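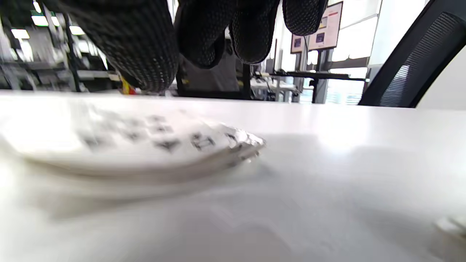 Manejo, orden y guardado de naipes de gran formato con guantes de trabajo

Informe de proyecto – asignatura de Métodos de Trabajo Manual
Escuela Técnica Florkmont, taller Matheson
Entregado el 21 de noviembre de 2022

1. Punto de partida

El proyecto empezó por un encargo pequeño. La ludoteca de la escuela presta barajas de naipes grandes para juegos de grupo, y las barajas volvían mezcladas, con las esquinas dobladas y con huellas de dedos en la superficie brillante. Nos pidieron un procedimiento para revisarlas, ordenarlas y volver a guardarlas sin empeorar su estado. La condición era que lo pudiera seguir cualquier alumno de primer curso con una hoja de instrucciones.

Decidimos limitar el trabajo a tres preguntas: cómo se agarra un naipe grande sin doblarlo, si conviene llevar guantes y en qué orden se clasifican los naipes para tardar menos. El guardado en cajas lo tratamos solo al final, porque dependía de unas cajas de la firma Drundex que llegaron tarde.

Hicimos una prueba previa en julio, con pocas barajas y sin anotar tiempos. Sirvió sobre todo para ver que la hoja de registro estaba mal planteada. Preguntaba si el naipe «se había dañado», y cada uno entendía una cosa distinta por daño. En la versión definitiva se anota «incidencia», y se considera incidencia cualquiera de estos hechos: el naipe se cae, se dobla de forma visible, arrastra otro naipe consigo o hay que soltarlo y volver a cogerlo.

2. Material

– Naipes de gran formato, de baraja francesa, con acabado brillante.
– Guantes de trabajo de punto negro. Una parte de las pruebas se hizo con las manos desnudas.
– Una mesa blanca y lisa, con buena luz.
– Cajas de cartón con tapa para el guardado.
– Hoja de registro en papel, pasada después al programa Etent, que es el que usa la escuela para los inventarios.

La mesa merece una observación. El tablero blanco ayuda a ver los pips y los índices, pero el borde del naipe, que también es blanco, se pierde sobre el fondo. A varios compañeros les costaba meter la uña o la punta del dedo debajo porque no veían bien dónde acababa el naipe. Probamos a poner una hoja de papel de color debajo del montón y mejoró, aunque el papel se movía. No llegamos a probar un tapete.

El taller lo comparten varios grupos y en la mesa había piezas que no eran del proyecto. Entre ellas, unas piezas oscuras muy pequeñas, como tornillos, sueltas junto a un recipiente transparente de poca altura. Un naipe que se arrastra por encima de algo así se raya, y las rayas en el acabado brillante ya no se quitan. Por eso el primer paso de la hoja de instrucciones es despejar la zona de trabajo.

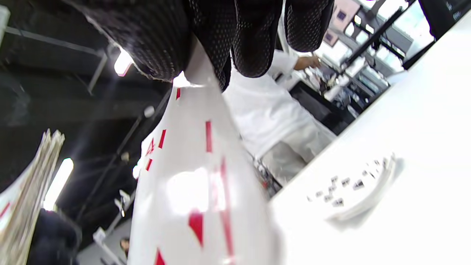
3. Procedimiento

3.1. Agarre

Ensayamos tres formas de coger el naipe. En la primera se usa una sola mano, con el pulgar en una cara y los demás dedos en la otra, cerca del borde. En la segunda se sujeta con las dos manos por los bordes superiores. En la tercera se sujeta por arriba con una mano y se apoya la otra en la parte baja, para frenar el balanceo.

El agarre con una sola mano es el más rápido y también el que más curva el naipe. Un naipe normal cabe en la palma y los dedos lo mantienen plano casi sin querer. Con uno grande, el peso queda lejos de la mano y el extremo libre cae. Si además se mueve deprisa, el aire lo empuja y la esquina se enrolla un poco. Cuando se repite muchas veces, la esquina ya no vuelve a su sitio.

Con dos manos por arriba el naipe cuelga bastante recto, pero hay un inconveniente: los dedos tapan parte de la cara. Quien clasifica tiene que leer el palo y el valor, y si el índice queda debajo de un dedo hay que contar pips o cambiar la postura. 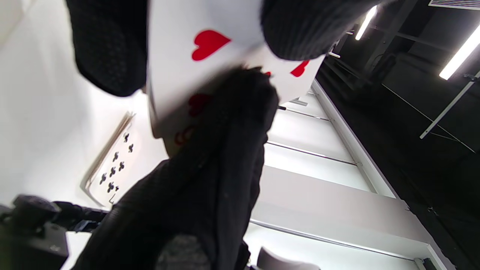
Los corazones y los diamantes se confunden menos de lo que esperábamos. El error frecuente era otro: leer bien el palo y mal el valor, sobre todo en los naipes altos, donde hay muchos pips y varios quedan tapados. En los tréboles pasó lo mismo. Con el naipe inclinado, la columna de pips se ve entera y la otra se adivina, y más de una vez alguien dijo ocho y era nueve.

La solución que adoptamos fue girar el naipe hasta dejar libre una esquina con índice antes de decir el valor en voz alta. Añade un gesto, y al principio parecía una pérdida de tiempo, pero redujo las correcciones posteriores en el montón ya clasificado, que son mucho más lentas.

3.2. Con guantes y sin guantes

Los guantes evitan las huellas. Ese era el motivo principal para usarlos y en eso cumplen. También dan algo más de agarre en una superficie tan lisa.

A cambio se pierde tacto. Separar dos naipes pegados con el guante puesto es difícil, porque no se nota si se tiene uno o dos. La mayor parte de los arrastres viene de ahí. Till Rothe propuso deslizar el naipe superior hacia el borde de la mesa hasta que sobresaliera un par de dedos y cogerlo desde abajo, y ese es el método que quedó en la hoja. Con las manos desnudas no hace falta.

La talla también influye. Un guante que sobra en la punta de los dedos dobla el naipe antes de que el dedo llegue a tocarlo. En la hoja de instrucciones se pide que el guante quede ajustado en el pulgar y el índice, y que, si no hay talla adecuada, se trabaje sin guantes y con las manos limpias.

3.3. Orden de clasificación

Comparamos dos órdenes. En el primero se separa por palos y después se ordena cada palo por valor. En el segundo se colocan los naipes directamente en su sitio sobre la mesa, en cuatro filas.

El segundo es más claro, pero ocupa una superficie que casi nunca tenemos. Con naipes grandes, las cuatro filas completas no caben y hay que solaparlos. Al solaparlos se tapan los índices y se vuelve al problema anterior. Nos quedamos con el primero: cuatro montones, y luego cada montón por separado.

Dentro de cada palo recomendamos empezar por las figuras y el diez. Son los que más tiempo piden para reconocerlos y es mejor sacarlos cuando aún no se está cansado. 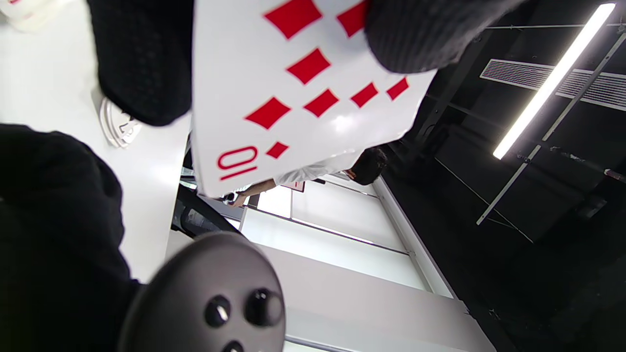
El diez tiene una ventaja frente al nueve o al ocho, y es que su índice lleva dos cifras y se reconoce aunque el naipe esté boca abajo o torcido. El seis y el nueve, en cambio, dieron problemas cuando se leían del revés. Quien dudaba acababa contando los pips, y contar los pips de un naipe curvado, con un reflejo en medio, lleva su tiempo. Apagar una de las luces del techo ayudó algo con los reflejos, pero molestaba al resto del taller.

4. Resultados

Se registraron 1221 manipulaciones. Se entiende por manipulación coger un naipe, leerlo y dejarlo en su montón. De ellas, 474 se hicieron con las manos desnudas y el resto con guantes. Las incidencias fueron 237 en total.

No repartimos las incidencias por persona. Al principio teníamos una columna para eso en la hoja, pero la gente trabajaba más despacio al saber que se apuntaba su nombre, y la quitamos.

Lo que podemos decir con cierta seguridad:

– El arrastre de un segundo naipe se dio casi siempre con guantes.
– Las caídas se dieron en las dos condiciones, sin una diferencia clara.
– El doblado visible depende más del agarre que del guante. El agarre con una sola mano fue el peor.
– Las huellas desaparecen con los guantes.

Lo que no podemos decir es cuánto alarga esto la vida de una baraja. Haría falta seguir las mismas barajas durante un curso entero.

5. Guardado

Las cajas Drundex llegaron cuando la toma de datos estaba cerrada, así que esta parte es más una nota que un resultado. La baraja ordenada entra justa. Si se mete de golpe, los naipes de los extremos rozan con el cartón y se levantan las esquinas. Va mejor inclinar la caja, apoyar el montón en la pared larga y dejar que baje solo.

Conviene meter los naipes con las caras hacia el mismo lado. Parece evidente, pero en las barajas que nos entregaron había de todo, y dar la vuelta a un montón grande a medias es una forma segura de tirarlo al suelo.

6. Dificultades

La sala fue la dificultad principal. El taller Matheson tiene paso continuo de gente y las mesas se reparten por horas, de modo que cada sesión empezaba montando y acababa recogiendo. Dos sesiones se quedaron a medias por ese motivo, y sus datos están incluidos.

La otra fue el paso de las hojas a Etent. El programa está pensado para inventario y no admite más de un estado por artículo. Tuvimos que dar de alta cada tipo de incidencia como si fuera un artículo distinto. Funciona, pero quien abra el archivo sin leer este informe no lo va a entender.

7. Recomendaciones para la ludoteca

Despejar la mesa antes de abrir la caja. Usar guantes ajustados para la revisión y el guardado. Coger cada naipe con las dos manos y dejar un índice a la vista. Separar primero por palos. Para despegar el naipe superior, llevarlo al borde de la mesa. Retirar las barajas con esquinas ya marcadas y dejarlas para juegos de suelo, donde se van a doblar de todas formas.

La hoja de instrucciones cabe en una cara y se ha dejado plastificada en el armario de la ludoteca.

Comentarios (4)

marina_tec
¿Probasteis guantes finos de algodón? En la biblioteca los usamos para láminas y se nota mucho mejor si llevas una o dos.

Till Rothe
No, solo teníamos los de punto del taller. Queda pendiente para quien siga con el proyecto.

Óscar P.
Lo de llevar el naipe al borde de la mesa lo hacemos igual con cartulinas grandes. Ojo si la mesa tiene el canto vivo, que marca la parte de atrás.

lectora de 2.º B
Yo habría dejado el orden en filas aunque hubiera que juntar dos mesas. Con los montones siempre me falta una carta y no sé cuál hasta el final.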